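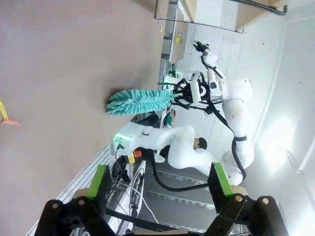

Wrist view, duster task. Turquoise duster in the other arm's gripper, green finger pads of the recording arm at the edges.

1/ Notes on the dusting set we've been collecting at Nosomia. Current total is 2,474 episodes. Posting mostly for people who are building their own demonstration data and want to compare numbers.

2/ Each episode is one teleoperated attempt at one surface. Hard limit of 60 seconds. If the operator hasn't finished by then, the episode is saved and tagged as a timeout. We used to delete timeouts. We stopped in June and I wish we had the old ones back.

3/ The duster is an awkward object for this. The bristles deform on contact, the handle doesn't, and most of what matters happens where a wrist camera sees a blur of turquoise. Joint torques carry more of the contact signal than the pixels do.

4/ Grasp point matters more than I expected. Held at the base, the duster has long reach and a lot of flex at the tip. Held closer in, you get control and lose coverage. We log the grasp offset by hand for every episode. It's tedious and it has been worth it.

5/ Views: every arm has its own wrist camera and we record all of them, including the ones on arms that aren't doing the task. An idle arm's camera often has the best angle on a working arm's gripper. Storage cost is real but manageable.

6/ Orientation. Wrist images come in at whatever roll the wrist happens to have. In the one at the top, the floor and walls run vertically. We don't rotate anything upright before training. Tried it on a subset of 300 episodes, saw no gain on held-out surfaces, and it added one more step to break.

7/ Lighting. Daylight glare on white walls was our biggest source of bad color. Blinds would fix it for us and for nobody who runs the policy later, so the blinds stay up. Exposure is locked per session, not per episode.

8/ Cable management is a labeling problem too. Loose cables move between sessions and the model is happy to use them as landmarks. Taras Levchenko caught this when a policy got worse after a tidy-up. We now reroute a few cables on purpose at the start of each session.

9/ People walk through. Heads and hands show up in the background of plenty of episodes. We tag them as "person visible" and keep them, with faces blurred before anything leaves the building.

10/ What we throw out: dropped tool, emergency stop pressed, clock drift between cameras. That's 275 episodes so far, not included in the total in post 1. Clock drift is most of it. Hardware sync is next on the list.

11/ Operator notes are free text, one line, typed right after the episode. "Tip caught on shelf edge" is useful. "Bad" is not. We tried a dropdown menu and everyone picked the first option.

12/ The format is Caruso with two extra fields, grasp offset and person flag. Converter script goes up on 1st February. Questions about the fields are fine in replies, I'll get to them after today's session.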